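Limorstead, September, half past nine at night

Feet up at last, boots drying upside down by the stove, and a mug of tea I keep forgetting to drink. I have had such a lovely long day that I want to get it down before it all runs together.

Reda Metwally rang before six to say the stags were moving on the Milside ground and would I like to come out, and of course I said yes before I had properly found my glasses. I took Shim with me, who is two now and has calmed down a great deal since the spring (he still whines at the gate, but only at the gate). We left the truck by the sheepfold and walked up the burn with the wind in our faces, very slowly, Reda stopping every few yards to glass the far bank and me glad of every stop.

It was bracken all the way, just on the turn, and so wet that I was soaked to the thigh before the sun was over the ridge. We heard the first roar at the top wall. I have heard it every autumn for more years than I care to write down and it still goes straight through me. Reda thought he was a ten-pointer. I thought eight, and we argued about it in whispers for quite some time, like two old ladies in church.

We had him at 224 yards, lying up beside a peat hag with his hinds spread out above him. Reda offered me the rifle, which was kind, but he was a good beast in his prime and not the one we wanted, and I was happier with the binoculars. We lay there until my elbows went numb. Then one of the hinds got our wind, barked once, and away they all went over the skyline — a fine sight, and worth the wet knees.

We ate our pieces by the march fence and Reda told me about the new cull figures. It's 61 hinds for our side this winter, which seems a lot to me for so few of us, though he says the young trees at Ullberg have been eaten down to nothing and I know he is right.

Home by three. I had a bath, slept in the chair, and then did the odds and ends I have been putting off, scope cover mended, sling stitched, knife put where I will find it again.

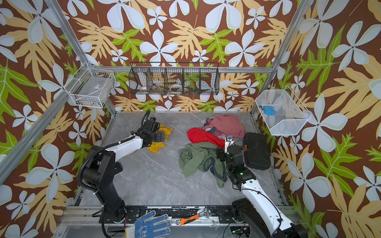 Later, after supper

Dalia Samir came by with a jar of bramble jelly and stayed an hour. She wants to do her stalking course before the hinds start, and asked if I would take her out to the range first to get her eye in. I said I would be delighted! She is steady and patient and a better shot than I was at her age. I must look out the lighter rifle for her, and ask Reda whether the bottom field is free.

Shim has stolen my left sock. Bed now, and the alarm set for five.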